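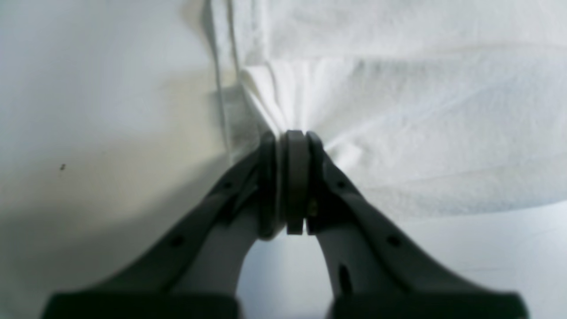

Dimanche 6 novembre 2022

Le pli

Je m'étais juré de ne pas ouvrir l'ordinateur aujourd'hui. J'ai tenu jusqu'à neuf heures vingt, le temps du café et d'une tartine, et encore, j'avais déjà le terminal en tête pendant la tartine.

Il s'agit toujours du linge. Quand je dis aux gens que je travaille en robotique, ils me parlent de voitures ou d'hôpitaux, parfois de la fin du monde. Moi je travaille sur du tissu blanc posé sur une surface presque blanche, éclairé de partout, sans ombre, et je demande à un programme de me dire où finit l'un et où commence l'autre. Ma mère, qui a plié des draps toute sa vie, me demande à chaque coup de fil si « ça y est ». Non, maman.

L'image de ce matin m'a occupé deux bonnes heures. Les deux doigts sont refermés, le tissu part en éventail au-dessus de la prise avec tous ses petits plis serrés, on dirait un rideau de théâtre pour souris. Vu comme ça, c'est une belle prise. Le module d'estimation, lui, l'avait notée « incertaine, couche indéterminée ». Je lui en ai voulu un moment, puis j'ai regardé mieux. Il y a à gauche un grand pan lisse, à droite une partie plus pelucheuse, entre les deux une ligne sombre qui descend vers les doigts, et je suis bien incapable de jurer si c'est une couture, un pli ou le bord d'une couche posée sur l'autre. J'ai zoomé, j'ai dézoomé, j'ai mis la main devant un œil. Incertaine, couche indéterminée. Bon.

C'est quand même vexant d'avoir passé huit mois à apprendre à une machine à hésiter au bon endroit.

J'ai envoyé la chose à Slamet, en m'excusant du dimanche. Il a répondu en quatre minutes, ce qui en dit long sur son dimanche à lui. Sa thèse, que je recopie ici pour pouvoir la lui ressortir au printemps : notre segmentation apprend la texture et se moque de la géométrie. Dès qu'un tissu a deux aspects, elle voit deux tissus. Dès que deux tissus se ressemblent, elle n'en voit qu'un. Il propose de jeter la tête de segmentation et de prédire directement les bords, avec une orientation par pixel. Il propose ça depuis mars. Je dis non depuis mars, parce que c'est moi qui ai écrit la tête de segmentation.

Vers onze heures j'ai cédé à moitié, c'est-à-dire que j'ai ouvert une branche. Je l'ai appelée « essai-bords », puis « essai-bords-2 » une heure plus tard, et je préfère ne pas penser à ce que Njoroge dira de mes noms de branches.

Le jeu annoté compte 2 705 images. J'ai sorti celles où l'annotateur avait coché « ambigu » : 439. Je m'attendais à beaucoup moins. J'en ai passé une partie en revue, et mon opinion sur l'humanité s'est améliorée, parce que les gens avaient coché « ambigu » là où j'aurais, moi, tracé une ligne ferme et fausse. Il y a donc dans nos données une information que nous jetons soigneusement à chaque entraînement : le script de chargement met ces images de côté avec un commentaire disant « à voir plus tard ». Le commentaire est de moi. Il a bien un an.

Dans Sketora, j'ai ajouté un calque qui affiche l'entropie du masque par-dessus l'image du poignet. Ça m'a pris vingt minutes pour le calque et une heure et demie pour comprendre pourquoi il s'affichait en miroir. (L'axe x. C'est toujours l'axe x, sauf quand c'est le y.) Une fois remis à l'endroit, le résultat est assez joli : sur la prise de ce matin, tout est calme et froid sur les deux grandes zones, et la ligne sombre s'allume de haut en bas, jusqu'à se dissoudre à l'approche des plis. Le réseau doute donc exactement là où je doute. Il doute aussi très fort d'un minuscule point noir sur le pan de gauche, auquel il consacre une énergie que je trouve touchante. Une poussière, une tache, un défaut du fil, je n'en sais rien, et lui non plus, mais il aimerait en parler.

J'ai mangé debout. Des pâtes, froides, d'hier.

L'après-midi, planification. Le problème est le suivant, et je l'écris surtout pour m'obliger à le formuler : le planificateur reçoit un point de prise et une direction de traction, avec une seule confiance pour le tout. Il tire donc avec le même aplomb quand la perception est sûre d'elle et quand elle vient de jouer à pile ou face. Si on a saisi deux couches en croyant n'en tenir qu'une, la suite est connue, on soulève le paquet entier et on le repose en boule, avec une trajectoire d'une élégance irréprochable. Njoroge appelle ça « plier à la française ». Je n'ai pas encore trouvé de réponse.

Ce que je voudrais, c'est une petite traction d'essai. On pince, on monte de très peu, on regarde ce qui bouge. Si le bord inférieur suit d'un seul tenant, une couche ; s'il glisse en deux temps, deux couches, on relâche et on recommence. N'importe qui fait ça avec un drap-housse sans s'en apercevoir. En code, cela veut dire un état de plus dans l'arbre de comportement, un flot optique calculé entre deux images prises avec les doigts en plein milieu, et un seuil. J'ai horreur des seuils. On en met un, il marche le lundi, et le jeudi quelqu'un change une ampoule.

J'ai écrit l'état. Il s'appelle « tâter ». Tous les autres ont des noms anglais très dignes, « approach », « grasp », « retract », et au milieu il y a maintenant « tâter », avec son accent circonflexe, qui a fait planter l'analyseur de configuration de Laizer dès la première exécution. J'ai appris à cette occasion que cet analyseur, que nous payons, lit les fichiers en ASCII. Il s'appelle désormais « tater ». On perd en poésie.

Rejoué sur les enregistrements, pas sur le bras : je ne vais pas faire bouger un robot seul un dimanche, il y a une règle là-dessus et pour une fois je la respecte. Sur les séquences rejouées, donc, avec une fenêtre de flot masquée autour des doigts, la séparation entre les deux cas est visible. Pas nette. Visible. Les doigts eux-mêmes posent un problème bête : ils sont si près de l'objectif que leur base est floue, énorme et très sombre, et le flot y trouve des mouvements imaginaires dès que la lumière glisse dessus. J'ai dessiné un masque fixe à la main. Puis j'ai découvert que le dépôt contenait déjà un masque fixe dessiné à la main, par Njoroge, bien plus propre que le mien, dans un dossier nommé « ne_pas_redessiner ». J'ai supprimé le mien sans bruit.

Reste la clarté générale. Du blanc sur du blanc bleuté, avec l'exposition automatique qui fait ce qu'elle veut. Dans l'image de ce matin, le bas de l'étoffe ondule un peu au-dessus de la surface claire, et moi je vois très bien ce bord, mais en valeurs de pixels il n'y a presque rien entre les deux. J'ai tenté de verrouiller l'exposition dans la configuration, un cran plus bas, pour les prochains enregistrements. On verra demain. Slamet dit qu'il suffirait d'acheter une nappe noire. Il le dit chaque semaine. Je lui réponds chaque semaine que le client n'aura pas de nappe noire, et il me répond que le client n'a pas non plus de robot qui marche.

Le client, justement. Ovosine attend une démonstration, et Clallura, qui est entre eux et nous, attend qu'Ovosine soit contente. Leur dernier message demandait si l'on pourrait « afficher un pourcentage de réussite en direct ». J'ai rédigé trois réponses. La première était technique, la deuxième était désagréable et la troisième disait « nous étudions la question ». J'ai gardé la troisième et mis la deuxième dans un dossier, on ne sait jamais.

Si j'étais honnête avec moi-même, ce que ce cahier est censé permettre, j'écrirais que Slamet a raison pour les bords. Avec la carte d'orientation, même entraînée à la va-vite sur un petit morceau du jeu, la ligne sombre sort d'un trait, et le planificateur aurait au moins de quoi choisir de quel côté tirer. Ma tête de segmentation, elle, donne deux jolies taches de couleur. Je les aime bien, ces taches. J'ai passé un hiver dessus. Je vais lui dire que nous garderons les deux sorties « le temps de comparer », et il comprendra très bien ce que cela signifie, et il aura la gentillesse de ne rien dire avant mercredi.

Dix-neuf heures. J'ai lancé l'entraînement complet, avec les images ambiguës dedans cette fois, pondérées à moitié. J'ai enlevé le commentaire « à voir plus tard ». J'ai hésité à en mettre un autre.

Pour demain : demander à Njoroge si son masque tient compte des nouveaux doigts. Vérifier l'exposition avant de lancer quoi que ce soit. Écrire à Laizer pour l'ASCII, poliment. Acheter du pain.

Vingt-deux heures quarante. Je suis retourné voir la courbe, une seule fois, disons deux. Elle descend. Elle descendait aussi la dernière fois, jusqu'à l'époque 8, où elle est remontée pendant que je dormais. Le linge, le vrai, est toujours dans la machine depuis hier matin. Il va falloir le relaver.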